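March 7, 2022
By Salamatu Oyewole

Can a machine wipe my table yet? Tried the Isah hand grippers from Vukholm for 2 days. Short version – no, but closer than I thought. You squeeze the handle, the fingers shut, and the software is supposed to learn the chore from that.
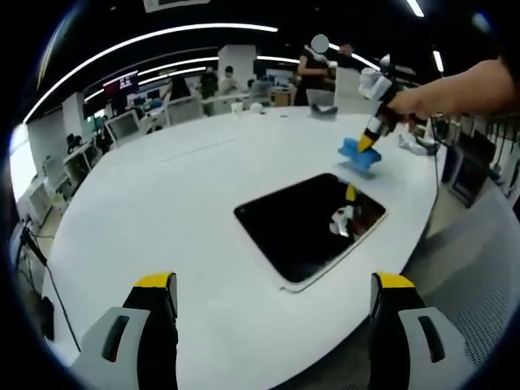 Picking things up is the good part. Grip is firm, handle suits small hands. Yellow tips are pointy enough to get hold of something crumpled, like the blue thing by the tablet, without mashing your knuckles on the table. Wrist got tired after 48 tries tho.

Cloth is harder. It bunches, and a bunch isnt a wipe. Folding? Forget it for now.

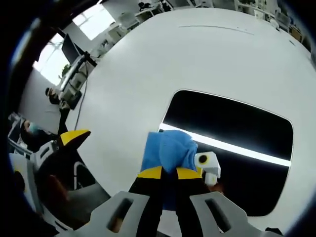
Blue cloth, pinched between the yellow tips.

Sponges I liked better. They keep thier shape, and you can push down from the top with one tip. Pushing down is most of wiping.

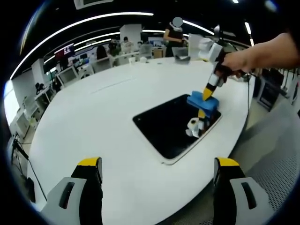 Verdict

Good tool, slow student. Trostow's arm did 3 wipes in the time I do a whole counter. Would I pay for it at home – no. Shop floor, same bench all day, maybe. Will look again in June.

Related
Braltthorpe floor scrubber, one month in
Dish racks a robot could load
70 rags later: what we use in the shop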